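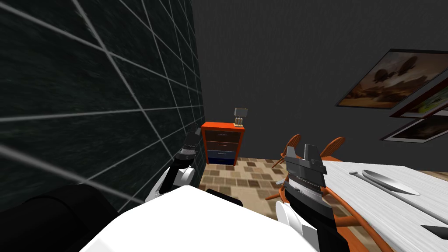
Renu Kushwaha

Home Modules Reading Assessment Contact

Retail Operations, session 6: Returns, and what they do to a shop

Right, notes from this week, written up for those of you who couldn't make it and those of you who could but were staring out of the window (I saw). We left off last time with layout and the walk to the till. This week the customer comes back with the thing they bought, and I want you to think about that second visit as seriously as you did the first.

Most of you told me you'd never worked a returns desk. I did two years on one, in a department store, and I still have strong feelings about missing receipts. So expect some bias.

Where the returns desk goes

You'll remember we spent ages on where to put bread and milk. Shops argue about the returns desk just as much, though you'd never guess it from the textbook, which gives it half a paragraph. There are three usual spots.

By the door. Quick for the customer, easy to find, and anyone walking in sees a line of people giving things back. Some managers can't stand that. I think they worry too much, but if the line is long and the people in it are cross, yes, it's a poor welcome.

At the back. The old department store answer. You have to walk past everything to get there, and the hope is that you'll pick something up on the way out again. It does work on some people! It also works very badly on someone carrying a boxed lamp and a toddler.

At the ordinary till. Cheapest to staff, and small shops have no choice. The trouble is that a return takes longer than a sale, so one awkward refund holds up five people who only wanted to pay.

Ye-ji asked whether you could mix them, with simple returns at the till and difficult ones elsewhere. You can, and plenty do, but somebody has to decide which is which before the customer has queued. If they queue once, get told it's the wrong queue and have to start again, you've lost whatever goodwill you had. Put the sorting question on a sign, in plain words, where the queue begins.

The Alance case

This is the homeware shop from your reading pack, so dig it out if you haven't. Quick version for the rest of you: Alance sold lampshades, cushions and small furniture from one town-centre shop, with a website that started as a side project and grew up fast. Their return window was 45 days. A new operations manager came in and cut it to 20, thinking that fewer days would mean fewer returns.

Returns went up. Have a think about why before you read on.

Amna got most of the way there in class. With a long window, people put the cushion on the sofa, live with it and stop noticing whether they love it. The receipt goes in a drawer. With a short window the date sits in your head, and you make a decision while you still feel unsure. The stuff that would have quietly stayed in the house gets bundled up and brought back on the last Saturday.

There was a staffing knock-on too. Under the old window, returns dribbled in across the week. Under the new one they arrived in lumps, a fixed time after each promotion, and Alance hadn't changed the rota. So the worst queues fell on the same days as the busiest selling. (Look at the rota table in the pack again. Saturday afternoon, one person on the desk. One!)

I don't want you going away thinking long windows are always better. Alance sells things that don't date much. If you're selling party dresses or phones, an item that comes back late has lost a good part of its value, and you'd be mad to leave the window wide open. Look at what the thing is worth on the day it comes back, then work backwards from there.

Maham pointed out that the case says nothing on whether the returned goods were fit to sell again. She's right, and it's the biggest hole in it. A cushion in its wrapper goes straight back on the shelf. One that's been sat on by a dog doesn't. Whenever you see a returns figure in a report, ask how many went back on sale at full price, how many were marked down and how many were written off. If the report can't tell you, say so in your essay. I give marks for that.

Refund, exchange or credit

We ran out of time here, so a bit more than I said in the room.

A refund is the cleanest thing for the customer and the most painful for the shop's takings. An exchange keeps the sale but needs the right size or colour in stock there and then. Store credit sits in the middle, and it's the one people get wrong. If the customer would have been entitled to their money back and you steer them towards credit, they will remember it. They may well spend the credit and never come again.

What I like is giving a bit extra for choosing credit. Say the item cost £10 and the customer can have the money or slightly more than that to spend in the shop. It's a real choice, it's easy to explain, and the person on the desk gets to offer something nice for once. Don't underestimate that last part. Returns desks wear people out.

One thing on the law. I'm keeping these notes to what shops choose to offer on top of what they must do. Faulty goods are a separate matter with their own rules, and Dušan Stan is covering those with you in his consumer law sessions, so please ask him and not me. I'll only get it slightly wrong.

Small exercise for next time

Pick a shop you use. Go in, or look on the website, and find the returns policy without asking anyone. Write down where you found it, how long the window is, what proof they want and what the customer gets back. Then write the same policy in your own words so that it fits on the back of a till receipt.

Bring it on paper, please. We'll swap in pairs and see if your partner can answer three awkward customer questions from your version alone: a gift with no receipt, something bought in the sale, and something bought in December and brought back well after Christmas. That last one catches nearly everybody, so have a look at whether your shop mentions it.

Reading is the Awan chapter on after-sales service. Skip the section with the equations unless you enjoy that sort of thing. The Plidex case is optional for now, though anyone planning to write on online returns should get started on it, as it's long and the good bit is in the appendix.

My office hour has moved to after lunch. Same room.

Posted Apr 18, 2023 by Renu Kushwaha

Recent notes
Session 5: Layout and the walk to the till
Session 4: Own labels and the Goken case
Session 3: Counting stock without closing the shop
Session 2: Who is the customer, and who is just looking?
Essay questions and how I mark them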